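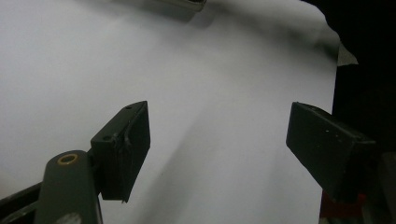
4.3 종이 파지 과제에서의 핑거 패드 비교

그림 6은 휴대형 그리퍼에 달린 카메라로 얻은 영상으로, 두 핑거가 벌어진 채 백지를 사이에 두고 있다. 이 절에서 다루는 과제는 단순하다. 한 장의 종이를 가장자리에서 집어 들어 옆 트레이로 옮기는 것이다. 그런데 우리가 시험한 모든 물체 가운데 그리퍼 간 차이가 가장 선명하게 드러난 것이 바로 이 종이였고, 저자들에게도 가장 흥미로운 실험이었다.

비교 대상은 세 가지 구성이다. 첫째는 평평한 사각 패드를 장착한 Enislow 평행 그리퍼, 둘째는 끝단이 얇게 가공된 Cuvari 핑거, 셋째는 Enislow 본체에 Cuvari 핑거를 이식한 혼합 구성이다. 세 구성 모두 같은 손목 카메라와 Treloar 제어기를 사용하였으며, 카메라 노출은 고정하였다. 시연 데이터는 휴대형 그리퍼로 수집한 뒤 로봇 팔에 장착된 동일 형상의 그리퍼로 재현하였다. 수집된 시연은 총 590회이고, 그중 종이 과제에 해당하는 것은 177회이다.

영상의 특성부터 살펴보자. 무늬 없는 백지는 특징점이 거의 없는 표면이다. 그림 6에서도 종이 면에는 인쇄나 선이 없으며, 시각적 단서라고 할 만한 것은 위쪽으로 말려 올라간 부드러운 곡면과 그 너머로 나온 작은 모서리, 그리고 면을 비스듬히 가로지르는 회색 그림자 정도이다. 처음에 우리는 이 그림자를 제거해야 할 잡음으로 보았다. 전처리 단계에서 조도를 평탄화하는 필터를 넣었고, 당연히 성능이 오를 것으로 기대했다. 결과는 정반대였다! 필터를 끈 정책이 접근 높이를 더 안정적으로 맞추었다. 핑거가 종이에 가까워질수록 그림자의 폭과 경계가 달라지는데, 정책이 이를 거리 단서로 활용한 것으로 해석된다. 다만 조명의 방향을 바꾸어 가며 확인한 실험은 아직 규모가 작아 단정하기는 이르다.

두 번째로 눈여겨볼 점은 화면 안에서 두 핑거가 차지하는 면적이다. 왼쪽 패드는 카메라에 더 가깝고 크게 나타나며, 오른쪽 핑거는 조금 낮은 위치에서 화면 가장자리까지 이어진다. 이러한 비대칭은 초기 설계에서 고려하지 않았던 부분이다. 좌우를 뒤집는 데이터 증강을 적용하자 정책이 두 핑거의 역할을 혼동하는 현상이 관찰되었고, 이후 모든 학습에서 좌우 반전을 제외하였다. 대신 밝기와 색온도에 대한 증강만 남겼다. 어두운 배경과 밝은 종이가 한 화면에 함께 들어오는 경우가 많아 밝기 증강의 효과는 상당히 컸다.

로봇 팔에서의 평가는 구성별로 80회씩 수행하였다. 종이의 초기 위치는 작업면에 표시한 격자에서 무작위로 골랐고, 말린 정도는 두 단계로 나누었다. 평면 패드 구성은 말린 가장자리가 위로 충분히 떠 있을 때 매우 믿음직했다. 넓은 접촉면 덕분에 한번 물린 종이가 이송 중에 돌아가는 일이 드물었다. 반면 종이가 작업면에 밀착된 조건에서는 두꺼운 끝단이 가장자리 아래로 들어가지 못하고 종이를 앞으로 밀어내는 실패가 반복되었다. Cuvari 핑거는 이 조건에서 뚜렷하게 앞섰으나, 좁은 접촉면 때문에 빠르게 이송할 때 종이가 펄럭이며 기울어지곤 했다.

혼합 구성은 솔직히 기대가 크지 않았다. 체결부의 강성이 떨어질 것을 우려했기 때문이다. 그러나 파지 단계에서는 Cuvari 핑거의 장점이 그대로 살아났고, Enislow 본체의 느리지만 고른 닫힘 동작이 종이의 밀림을 줄여 주었다. 제어 주기를 33 Hz로 올린 뒤에는 닫힘 시점의 흔들림도 눈에 띄게 감소하였다. 같은 변경을 평면 패드 구성에 적용했을 때는 별다른 차이가 없었는데, 실패의 원인이 시점보다 끝단 형상에 있었다는 해석과 잘 맞는다.

패드의 마모도 기록해 둘 만하다. 그림 6의 두 핑거 표면에는 긁힌 자국이 보인다. 종이처럼 얇은 물체에서는 표면 상태가 마찰에 영향을 줄 수 있으므로, 본 실험에서는 평가 도중 패드를 교체하지 않고 구성 간 순서를 섞는 방식으로 영향을 분산시켰다. 마모 정도를 정량화한 분석은 Bitorham 시험대에서 별도로 진행 중이다.

실패 사례의 분류는 Heywood와 Dimitriou가 각자 영상을 보고 수행하였고, 의견이 갈린 경우에는 Entwistle이 최종 판정을 내렸다. 가장 애매했던 유형은 종이가 두 장 겹쳐 올라온 경우로, 손목 카메라 영상만으로는 구분이 어려워 이송 후 트레이에서 확인한 결과를 기준으로 삼았다. 이 유형은 세 구성 모두에서 나타났으며, 끝단이 얇을수록 줄어드는 경향을 보였다.

4.4 카메라 장착 각도의 영향

앞 절의 결과는 모두 카메라를 기본 각도로 둔 상태에서 얻은 것이다. 각도를 핑거 끝 쪽으로 더 숙이면 접촉 직전의 가장자리가 오래 보이는 대신 트레이가 화면에 늦게 들어온다. 우리는 혼합 구성을 유지한 채 각도만 바꾸어 동일한 과제를 반복하였다.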